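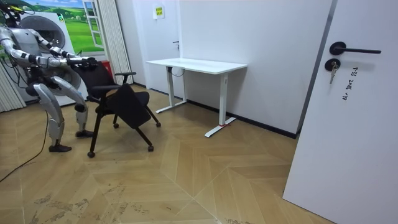 Photo: Leobardo Sandoval

Clatbridge paper mill opens its gates to visitors once a year, in February, and this time I got a place on the morning tour. You book through the mill office and they send a sheet telling you to wear flat shoes and leave bags in the car. The car park is on the river side, past the weighbridge. We were given ear plugs and a hi-vis vest each and set off at half past nine.

The first stop was the pulp store. Most of what Clatbridge makes is heavy drawing paper, and the pulp arrives in bales stacked nearly to the roof. Our guide, Mrs Ibarra, has worked there since leaving school and knew the answer to everything except who painted the old sign over the door. She let us tear a corner off a bale. It feels like thick blotting paper and comes apart in layers.

From there we went up an iron stair to look down on the beaters, which are large oval tubs with a heavy roll turning at one side. The pulp goes round and round until the fibres fray. The smell is mild, a bit like wet cardboard, and the noise is less than I expected.
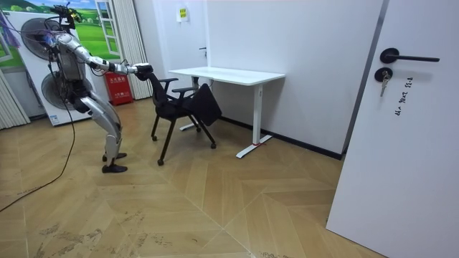 The paper machine itself is in the long shed and takes up most of it. It is called the Etetby, after the village where the first owner was born, and it was put in to replace 3 smaller ones. At the wet end the stock runs out on to a moving wire mesh and the water drops through. A few yards along it is already a sheet, though you could put a finger through it. After that come the felts, the presses and the drying cylinders, and it is very warm by the last of these. The reel they took off while we watched held 3,882 metres.

The sorting room was my favourite part. Two women were checking sheets by hand against the window light and putting the faulty ones in a trolley to be pulped again. They had passed 1,019 sheets since the start of the shift and turned down 347, mostly for specks. Mrs Ibarra said it had been a poor morning.

Tea was in the canteen, with a slice of fruit cake included in the ticket. The shop sells offcuts by weight and I came home with more than I will ever use. 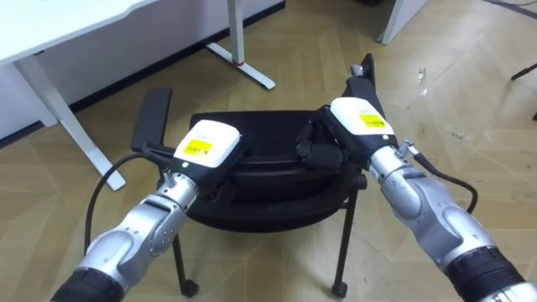
Can children go on the tour?
Children aged ten and over can go if an adult is with them. Younger ones can visit the shop and canteen, but the iron stair and the machine shed are closed to them.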